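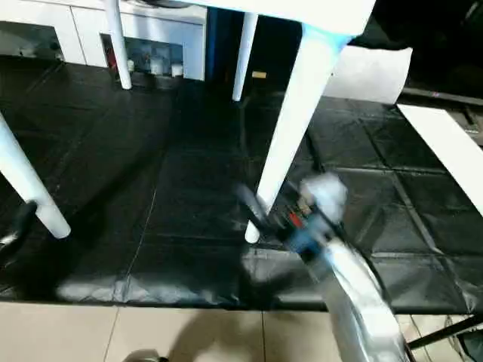 Marnico is recruiting participants for a residential study of flat-pack furniture assembly instructions. The study compares two versions of the same printed booklet, one using drawings only and one using drawings with short written captions. The product under test is a small white table with four slender legs that splay outwards and end in rounded feet. It will be sold under the name Bollach if the booklet is approved. Participants assemble one table at home, following the version they are sent, and complete a written record.

We require 60 adults. Applicants must:

be aged 18 or over
be able to read printed English at normal text size
have a clear floor area in which to work
not have been employed in furniture design, retail or fitting

Previous experience of assembling furniture is neither required nor a bar. Applicants will be asked to state how many items they have put together in the past year, and places will be allocated so that both groups contain a similar spread. 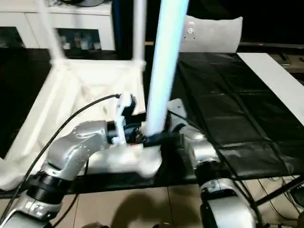 The written record has 14 sections and follows the order of the booklet. Start and finish times are entered for each section, together with any step that was repeated or undone. Please do not consult other instructions or online videos during assembly. Help from another person is permitted at the final step only, when the table is turned upright, and must be noted.

Payment is by bank transfer on receipt of the completed record. An unfinished table does not affect payment, provided the record shows the step at which work stopped. Participants may keep the table or have it collected.

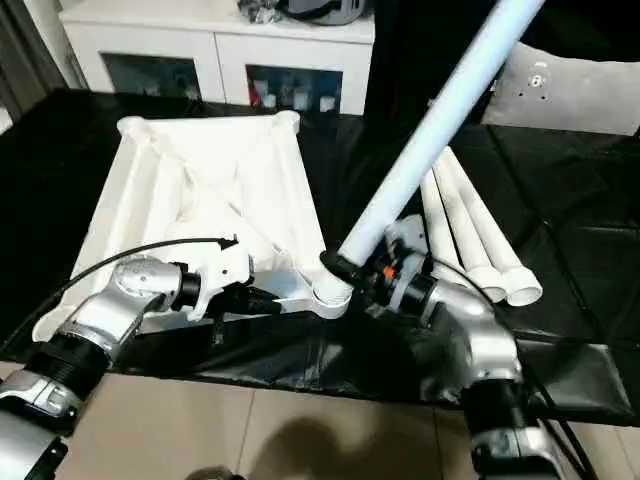 Marnico Instructions and Documentation Team

Applications are open until the end of November. Write to Ruairi Cairns, Study Coordinator, giving your name, age, postcode and a telephone number on which you can be reached before 5 pm. Include a statement of no more than 400 words describing any difficulty you have had with printed instructions of any kind. Statements are used for allocation and are not published.

Households may submit more than one application, but only one person per address will be selected. Parcels cannot be delivered to PO boxes.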